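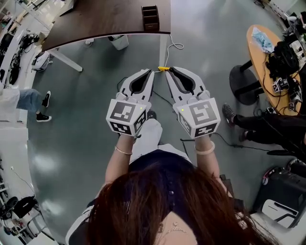 Gray epoxy-coated floor, Unit 2.

Apaza Building – Tenants' Operations Meeting
Minutes, May session
Location: ground floor meeting room
Start: 9:30 a.m.

Present: Deisy Ticona (building management, chair), Giuliana Villanueva (minutes), one representative each from Prollix and Ikatis, site lead from Vuren (flooring contractor, items 2 and 3 only).
Apologies: tenant of Unit 5.

1. Previous minutes
Accepted with one correction. Under "Roof drains," the north drain was recorded as cleared. It was inspected only. Clearing is carried forward to item 5.

2. Floor coating, ground level
2.1 Vuren presented its condition report. The coated area on the ground level is 3000 square feet, divided between Units 1 and 2 and the connecting corridor. The coating is sound in both units. Wear through the topcoat was found in the corridor at the turn toward the freight elevator, where pallet jacks pivot under load.
2.2 Vuren recommends a local repair: grind back to a firm edge, prime, recoat, and apply a new topcoat across the full width of the corridor so that the joint falls at the door thresholds. A patch confined to the worn area would cost less but would leave a visible edge in the travel path. Ikatis asked whether the edge would lift. Vuren replied that a feathered edge normally holds under foot traffic but that it would not warrant one under wheels.
2.3 Moisture readings were taken at the exterior wall before the report was written. Vuren considers them acceptable for recoating. Readings are to be repeated on the morning of the work, and the work stops if they have risen.
2.4 Prollix objected to a weekday closure of the corridor, which is its only level route to the elevator. Vuren can work overnight and reopen to foot traffic by 7:00 a.m., with wheeled traffic held off for a further two days. Prollix accepted this on condition that the temporary ramp at the side entrance is in place first.
2.5 Agreed: full-width repair, overnight, after the ramp has been installed and checked. D. Ticona to issue the work order.

3. Cleaning of coated floors
3.1 Vuren noted a dull film in parts of Unit 1, consistent with detergent residue. The current product is being mixed too strong. The dilution chart in the janitor's closet belongs to the previous product and should be removed.
3.2 Neutral cleaner only. No citrus degreaser on the topcoat. Spills of solvent to be wiped up at once and reported to building management.
3.3 Ikatis asked about rubber mats at workbenches. Some mats stain light gray coatings permanently. Vuren will supply a list of mat types it has tested.
3.4 Vuren left the meeting at 10:15 a.m.

4. Freight elevator
4.1 The door reopened without obstruction on several occasions during the past month. The service company replaced the door edge sensor and adjusted the closing force. No recurrence reported.
4.2 The replacement sensor was invoiced at $389. D. Ticona confirmed that it is chargeable to the shared maintenance account and not to individual tenants.
4.3 Prollix requested that the load plate inside the car be refixed. One screw is missing. Agreed.

5. Roof drains and gutters
5.1 North drain still to be cleared. The contractor requires access through the Ikatis storeroom and needs the shelving moved away from the hatch.
5.2 Ikatis will move the shelving once given notice in writing – a phone call is not sufficient, as the room holds customer goods.

6. Keys and access
6.1 The key register lists 89 keys issued. Two entries have no signature. G. Villanueva to contact the holders and obtain signatures or the keys.
6.2 The proposal to replace the side entrance lock with a keypad was discussed and deferred. A quotation exists for the lock but not for the wiring.

7. Other business
7.1 Recycling containers are being left in front of the meter cabinet. The area must stay clear.
7.2 Prollix reported a flickering light on the second landing. To be added to the electrician's next visit.

Actions
D. Ticona: work order for corridor repair (2.5); ramp (2.4); load plate (4.3); written notice to Ikatis (5.2); wiring quotation (6.2); electrician (7.2).
G. Villanueva: remove old dilution chart (3.1); key register (6.1); notice to all tenants on the meter cabinet (7.1).
Vuren: mat list (3.3); repeat moisture readings (2.3).
Ikatis: shelving (5.2).

Meeting closed at 10:50 a.m.
Minutes taken by G. Villanueva. Corrections to building management before the next session.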